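Gripper comparison, bench notes
20 July 2022

Picking up from the last entry, where I said I would believe the Vuder numbers when I had seen them on our own bench. Still not there.

What we are trying to settle: whether to keep the Prakix gripper on the arm or move to the Vuder fingers before the October work starts. The vendor sheet for the Vuder set claims 100 percent repeat grasps on small rigid parts. I have never had 100 percent of anything on this bench, including the lights, so I want to know what they called a grasp and what they called a repeat. The sheet doesn't say. I wrote to ask and got the same sheet back with a different cover page.

Controller is the Jia box for both. I didn't change gains between the two. There is an argument for tuning each gripper separately, and I have heard it, but then we are comparing my tuning on one day with my tuning on another and I trust that even less.

Starting points

The last log has 872 attempts in it across both grippers. I went through how they were labeled and I am unhappy. "Success" was entered when the controller reported force on close. That is the gripper marking its own homework. A finger pushing against the edge of a fixture also reports force on close. So does a part pinched by one corner that will drop the moment the arm moves sideways. I am not throwing the log out but I am not quoting a rate from it either, and I would ask that it stay off the slides until somebody has relabeled it from video.

New rule for this round: an attempt counts when the part is released where it was meant to be released. Lifted and dropped is a fail. Lifted, carried and set down in the wrong place is also a fail, and gets its own code (P for place) so we can tell the two apart later.

Fixed camera against wrist camera

Half of the arguing about grippers has really been arguing about cameras, so I am splitting it out. The fixed view is good for one thing, which is knowing where everything stands on the table. The markers on the pillars and the flat platform give it plenty to hold on to when the arm is out of the way. When the arm comes down, it gets a good deal worse. It covers part of the platform, and in a fast move the body of the arm is a smear. The gripper end stays more legible than the housing above it, but I would not want to measure finger opening from a view like this one.
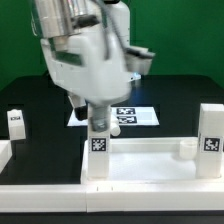 Things to change on the fixed view

1. Shorter exposure. The cost is a noisier picture and I would take that trade. We have enough light on the white parts already; the tray floor is close to blown out.

2. Stop using the fixed view to decide whether a small white part is held. With the white cylinder by the gripper I could not tell, from one still, held from just let go. If I can't call it, I don't see why the Plarnon software should be so confident. It gives a score to two decimals either way.

3. Log the arm speed with every still. Whoever looks at these later will want to know how much of the blur is speed and how much is exposure, and right now there's no way to separate them.

4. Leave the green backdrop alone. Somebody proposed gray. The green is fine and changing it makes the old stills useless for comparison.

On the glossy black table: it reflects the white fixtures, dimly. I had blamed the reflections for the bad edge fits. I now think I was too quick about that, because the fits are also bad where I would expect no reflection at all. Moving this one back to "don't know".

Wrist view and finger markers

Idea behind the marker on the finger is simple enough. If the wrist camera can read it, we get finger position from the picture and don't have to take the controller's word for it. I was against this when it was proposed. My objections were (a) the label would get rubbed, (b) it would be out of focus at the distance we have, and (c) the fingers would spend most of their time against white surfaces where nothing stands out.

Going through them again with the stills in hand:

(a) Open. The finger has smudges and small scuffs on the part below the marker. They are on the finger itself, and I can't say from a still whether they are from work or from handling. Label needs checking at the end of every session. If it lifts at a corner, the pose it gives is wrong in a way that will look perfectly reasonable in the log, and that is the failure I worry about most.

(b) Half right. The wrist view is soft all over, edges included. The marker reads anyway, with its thick border and big blocks. I would not go to a finer pattern.

(c) Wrong, I admit. White finger on white shelf unit is close to the worst case I could set up, and the black square is the easiest thing to find in it.
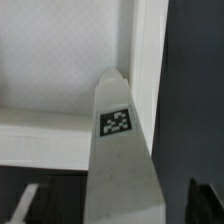 Wrist view, finger with its marker against the white panels. Marker tilted slightly.

About that tilt. The label sits a little crooked in the view and I can't separate three possible causes: label stuck on crooked, finger rotated, or camera mount rotated. Any one of them could explain it and the first two would be fixed very differently. Before anyone types an offset into the Jia config, please do this:

- Take the finger off. Measure the label against the finger edge with a square. Write the number on the finger bag, not in chat.
- Refit the finger, put a straight edge across the fingers, take a wrist still.
- Only then touch the camera mount.

Last time we did the offset first and spent two sessions correcting for the correction.

The other weak spot in the wrist view is anything low and dark. Under the shelf board the picture drops almost to black, and the pale bar in there is soft enough that I would not try to fit a line to it. If a grasp target is under the shelf, the wrist camera as it is now will be guessing. A small lamp on the wrist would help and would also throw glare on the label, so test that with the label on, please.

Where this leaves the comparison

Nowhere final. What I am prepared to write down:

Prakix: slower to close, which I used to count against it. With the new rule for success I am less sure that it matters. Cable routing is still a nuisance when the wrist turns over.

Vuder: fast close, and the fast close is what makes the demo look good. I have seen it bump a light part away before the second finger arrives. The old log could have scored that as a success if the fingers met with force. Worth pulling a handful of those and watching them through.

Jia controller: timestamps from the controller and from the cameras still drift apart over a long session. Until that is fixed, no claim about closing time from either gripper should go in a report, mine included.

Plarnon scoring: keep it running, ignore the number.

To do before next entry

- relabel a slice of the old log from video, both grippers, same person doing both
- exposure test on fixed camera, same move at the same speed each time
- label measurement as above
- lamp test
- ask Vuder again what counts as a grasp, in writing
- spare labels: print on the same stock, keep the light margin, don't trim it off to make it look neat

If the relabeled slice agrees with the controller after all, I will say so here in the same size of handwriting.

Bench notebook, gripper work. Questions: leave a note at the bench. © 2022 | Back to top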